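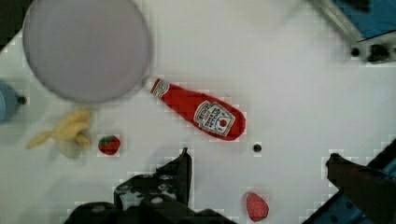 Cleaning plush play food, and how do you keep it all together?

Posted 12 August 2021 in Kids and Toys

Hi everyone! My daughter has gone completely kitchen crazy and I am loving it. We have the big round pan, strawberries in two sizes, a plush banana with the peel flaps coming open, and (her favorite by a mile) a floppy red ketchup bottle that gets "poured" on everything including the banana. She runs a restaurant called Skereo and I have eaten there 44 times this month, I keep a tally on the fridge.

Two things. First, how do I wash the soft ones? The tags are long gone. The ketchup has a big white label on the front and I'm scared the lettering will rub off or the edges will curl up. Second, what do you all store this stuff in? The pan takes up half a bin by itself and the little strawberry always ends up under the couch.

Thanks so much, this site saved me with the crayon on the wall thing!

Milagros Sarmiento

buttonjar44
Oh I love this question, plush food is the best play food! We've had ours since my oldest was two and it's still going.

Start with a damp cloth and one drop of dish soap in a bowl of lukewarm water. Dab, don't scrub, and try it on the back of the toy first so you can see if the color comes off on the cloth. Red is the one I worry about, so do the ketchup alone and keep it away from the banana until it's bone dry. On the label just wipe the same way the letters run, very lightly.

If the banana is really grubby, open up the peel and clean the inside and the flaps separately. Press it in a towel and let it dry with the flaps spread out. Ours took a day and a half in December with the heat on. Squeeze the thick part before you put it away, and if it feels cool in the middle it needs longer.

No dryer! I melted a lemon once and it came out with a shiny patch.

For storage, hang the pan! One stick-on hook at kid height, handle up if it has a hole in it, and suddenly the bin is half empty. The soft stuff goes in a shallow basket she can see into. Deep bins mean everything gets dumped on the floor to find one strawberry.

Restus25
pillowcase, tie a knot in it, cold wash. never had a problem

Aasen_mom
I'd go with the bowl and cloth over the washing machine for anything with a label, mine peeled at one corner after a cold wash. A few stitches in matching thread fixed it fine and my son never noticed.

Also for the strawberry that runs away: we use a zippered mesh bag for all the small pieces, and the rule is the restaurant can't close until the bag is zipped. He yells "CLOSED" and zips it and it's the highlight of cleanup. If your strawberries are hard plastic they can just go in the sink with warm soapy water and get rinsed, so much easier than the soft ones.

Milagros Sarmiento
The hook!! Why did I not think of the hook. Doing the ketchup tonight after bedtime so the chef doesn't see it in the bowl. Will let you know how the label does.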